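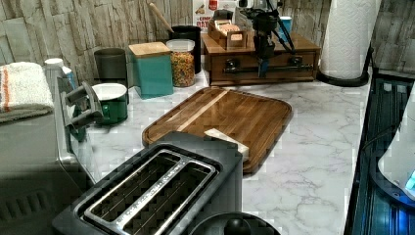 Tea Corner, Second Try

13 October 2025

Welcome back, friends! When we moved to Ivport in July I promised more pictures of the kitchen, and then of course life ran away with me (it does that), so thank you for being patient. Mornings are my favorite time in any kitchen, and I do like my breakfast things close together, with the cutting board right behind the toaster and a mug within reach. Gaëtan would put every last canister away behind a door if I let him, bless him, but I like to see what I have, and I've grown very fond of that teal one with the wooden lid.

The tea has a bamboo caddy with a handle cut into each end, so the whole lot can be carried out to whoever is visiting. My aunt had 27 kinds of tea in her pantry and I mean to catch up with her one of these days!

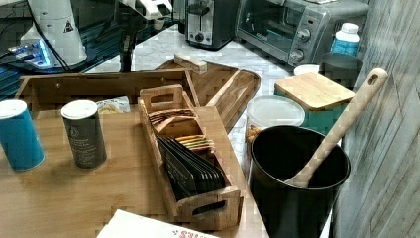
I keep the black tea packets at the front, as those are the ones we reach for first, and the prettier patterned ones go behind them for company. The long wooden box is still looking for its proper job. Gaëtan says spices, I say cookie cutters, and we've been going back and forth on it for four weeks now. If you have a better idea, do write and tell me, I read every note that comes in.

Mercy Rashidi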